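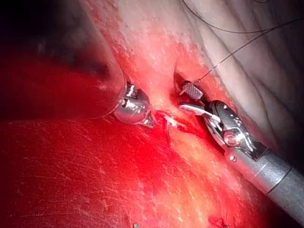 3.2 Segmentación de instrumentos e hilo

Aquí confieso que empecé por lo fácil. Las pinzas metálicas las segmenta casi cualquier red decente, así que en Stustelus (nuestro módulo de percepción) dejé el modelo que ya tenía Afiq Menon y me fui derecho al hilo, que es donde se nos iban las horas. Etiquetamos 399 fotogramas a mano entre Saodah Majimbun y yo, y todavía discutimos por algunos. 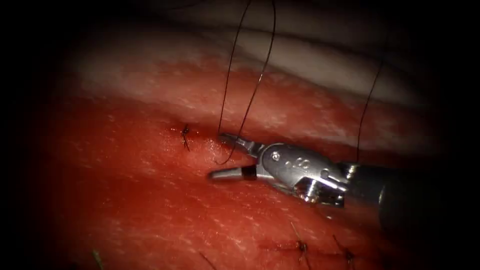
Figura 3. Vista de trabajo durante la sutura.

Con esas etiquetas entrené 2 variantes: una que predice máscara y otra que predice directamente la línea central del hilo. Me quedé con la segunda, porque el planificador de Ziko necesita una curva ordenada y de la máscara salían trozos sueltos que luego había que coser (perdón por el verbo).
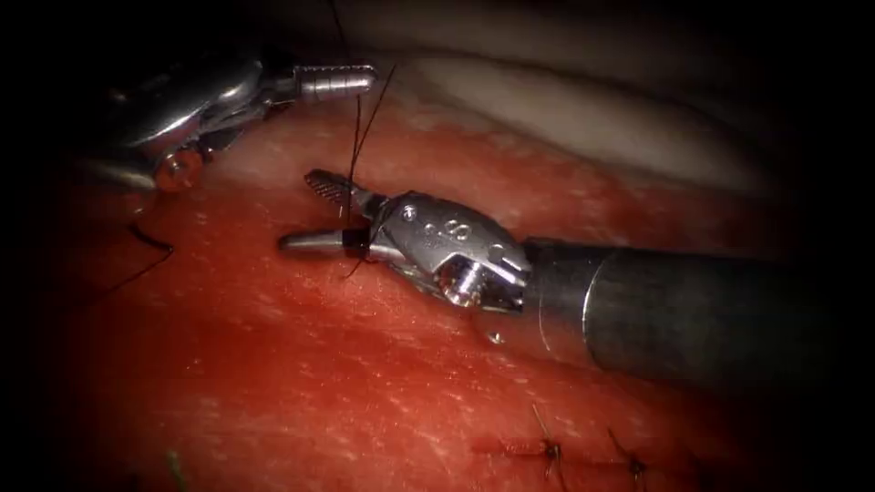 El planificador recibe la curva y decide qué brazo sujeta y cuál espera. Mi primera versión suponía un solo hilo continuo, ¡qué optimismo! En cuanto el hilo sube casi vertical junto a la punta acanalada del segundo instrumento y cerca de las mordazas del primero se abre en dos hebras, esa suposición se cae. Ahora guardamos un grafo con bifurcaciones y descartamos los cabos cortos de los nudos ya hechos. Adi Chong propuso podar ramas de menos de 80 píxeles, y así quedó.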